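The Slow Pleasure of a Workbench

12/1/20

I never meant to become a person who fixes radios. I meant to become a person who owned one nice old radio, a Lerka tabletop set I found at a yard sale in Tolgate for two dollars, and then it hummed. Just a low, steady hum under everything, like a refrigerator had joined the band. So I took the back off to have a look (unplugged, please, always unplugged!) and that was pretty much the end of my free evenings.

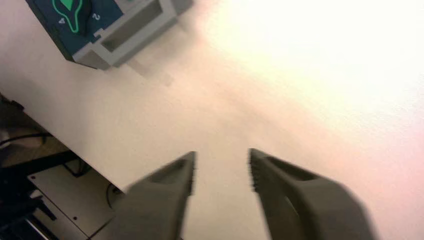
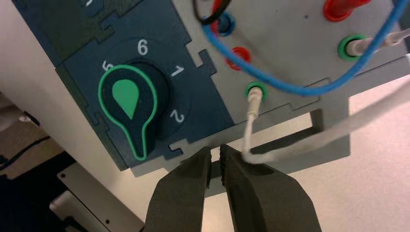
The hum was a capacitor, by the way. It's nearly always a capacitor in sets that age. They dry up and quit doing their job, and you can swap one out for less than the price of a sandwich once you know which one it is. I did not know which one it was. I replaced four of them, and the radio got quieter each time until the last one, when it went completely silent and I sat there on my kitchen stool feeling like I'd killed somebody's grandmother. A cracked solder joint, my own fault. I found it the next night with a flashlight in my teeth.

What I needed, and what I put off buying for way too long, was a decent multimeter. I kept telling myself the little yellow thing from the hardware store was fine. It was not fine! It gave me a different answer every time I asked it the same question. I finally spent $65 on a used Marwat meter and the first evening with it was like putting on glasses. If you're starting out, buy the meter before you buy anything else, and get the one with the loud beep for checking continuity, so you can keep your eyes on your hands.

After the Lerka came a kitchen radio, then a clock radio with a cracked dial, then a big wooden console my neighbor wanted gone by August. That one nearly beat me. The tuning cord had snapped, and restringing it means winding a thread past a bunch of little pulleys in an order that makes no sense until it's done. I drew it out on the back of an envelope and still got it backward, so for a week the pointer went left when the station went right. I kind of liked it that way.

Parts are the real hobby, if I'm being fair about where the time goes. I have drawers of knobs that fit nothing. There's a surplus place out on the Numumau road that sells by the scoop, and I came home from my last visit with a coffee can of resistors that I still haven't sorted. My mistake was leaving the can next to the birdseed.

People ask what I listen to, and the answer is a little embarrassing. Ball games, mostly, and the farm report, and whatever drifts in after dark on the AM side. Stations from several states over come and go with the weather, fading out right when the caller gets to the good part. I could stream any of it in perfect sound. I'd rather lean in and fiddle with the dial.

The Lerka is back on the shelf by the stove. It still hums a tiny bit when the dishwasher's running, and I have a guess about why, so the back is coming off again this weekend.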